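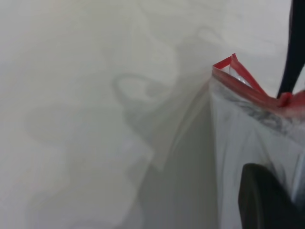

Shopping at a Plain Bulk Food Store

The first thing most visitors notice at Grutside Bulk Foods is the light. It comes from a row of skylights down the middle of the roof, and on a dark afternoon a couple of gas lamps are lit near the register. There is no music. The coolers along the back wall run on compressed air, and when a door opens you hear the hiss before you feel the cold.

Grutside is one of two Amish-run bulk food stores near Serkemthorpe. The other, Lykkegaard's, is smaller and sits behind a harness shop on a gravel lane. Both get a steady trade from Amish families who come by buggy on weekday mornings, and both would have a hard time without the non-Amish customers who arrive by car on Saturdays.

Stores like these are found in most Amish settlements of any size. They began as a simple answer to a simple need. A household with eight children and a wood or gas stove goes through a lot of flour, and buying it in small paper sacks from a supermarket in town costs more and means hiring a driver. A store owner who can bring in a pallet at a time and split it up saves the neighbors money and a trip.

The splitting up is most of the work. At Grutside the back room is larger than the sales floor, and girls in their teens spend the day there weighing out oatmeal, brown sugar, noodles, popcorn and pie thickener. Each package gets a plain white label with the item, the weight and the price. 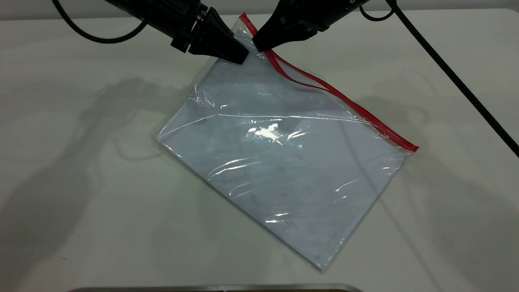

A clear zipper bag on a white tabletop.

People who expect everything in an Amish store to be homemade are sometimes let down. The flour comes from a mill several states away. The candy is the same candy sold at gas stations, and the cereal is often a generic version of a national brand, sold without the box. A good many Amish shoppers buy instant pudding, boxed gelatin and flavored coffee creamer, and they don't see any conflict in it. Church rules in most districts deal with dress, vehicles and power lines. They have little to say about dessert.

What is local varies by the season. In June there are strawberries on a bench by the door, and jam follows. Eggs come from two farms on the same road. The noodles at Lykkegaard's are made by the owner's sister, and they sell out fast enough that regulars ask her to hold some back.

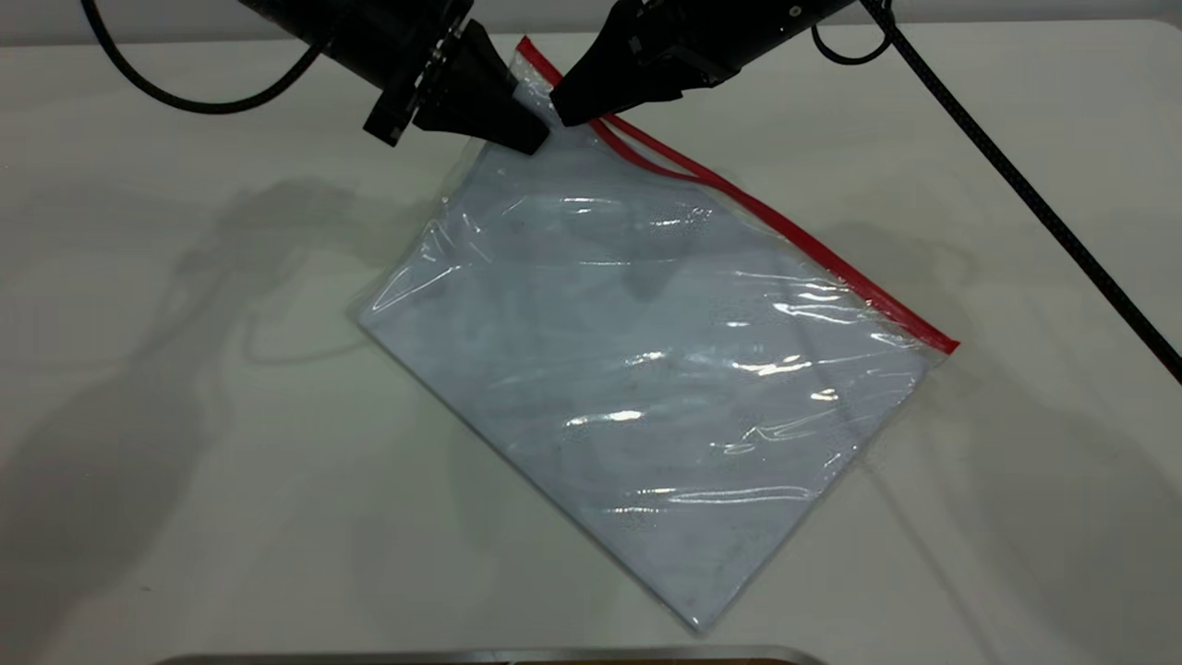

What Ends Up in the Cart

The Amish shopper and the visitor tend to leave with different things. Visitors go for cheese, fried pies, soup mixes and spices, which are often a fraction of the supermarket price. Amish women buy the base ingredients in weights that surprise the people behind them in line. A 20-pound sack of bread flour is a normal purchase. So is a bucket of shortening. Before a wedding or a turn at hosting church, the order might be written out and left with the store the week before, so the sacks can be stacked by the door.

Spices deserve a word. Cinnamon, black pepper and chili powder move quickly in stores like these, and the turnover keeps them fresh. Saffron shows up in settlements with roots in eastern Pennsylvania and is hardly seen in others. Serkemthorpe was started by families from Ohio, and neither store carries it.

Then there is the shelf that outsiders tend to walk past. It holds canning lids, lamp mantles, clothespins, straight pins, black stockings and a rack of herbal remedies. One popular line of salves, sold under the name Ridilov, takes up most of a row at Grutside. Next to it is a bulletin board with notices for auctions, puppies, hay and a benefit supper.

Bulk buying also takes room at home. Amish houses are usually built with a large pantry or a cool basement, and flour and sugar go into lidded buckets as soon as they come through the door. Someone in an apartment has to plan differently. The clerks at Lykkegaard's suggest putting a new bag of whole wheat flour in the freezer for a few days, then moving it to a tight container in a dark cupboard. Nuts and brown rice should stay cold if there is space.

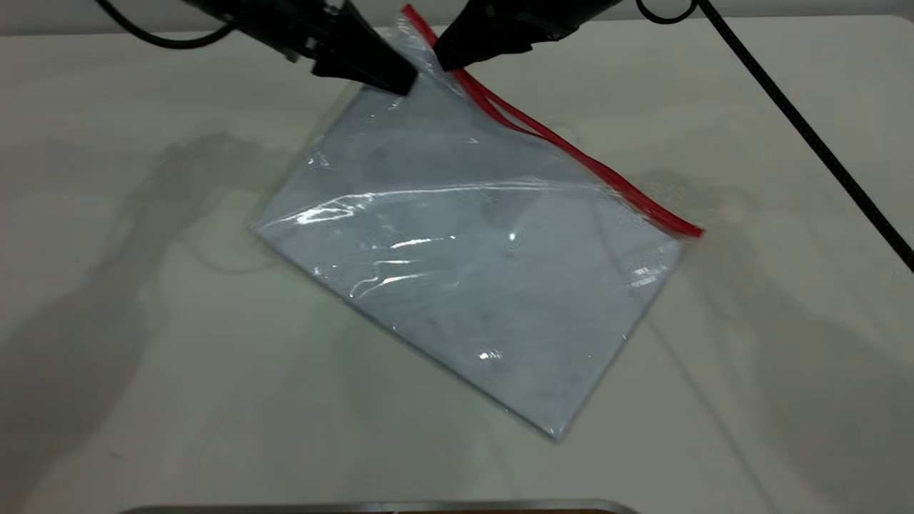
Hervé Lebrun wrote to us that he buys five pounds of oats at a time and has never had any go stale, but that he gave up on buying yeast by the brick after throwing half of one away. Yeast is a common regret. It keeps well frozen, though a household that bakes only on weekends will still be a long time getting to the end of it.

Before You Go

Both Serkemthorpe stores are closed Sundays, on Ascension Day and on some other religious holidays that may not be on your calendar. Cash and checks are accepted. Grutside takes cards through a battery-powered reader, and Lykkegaard's does not. Prices are posted on the shelf, and nobody will mind if you ask what something is for. Please leave the camera in the car. Monday mornings are quiet, and the shelves are fuller than they were on Saturday afternoon.

Contact Us | Advertise | Copyright, all rights reserved | Back to top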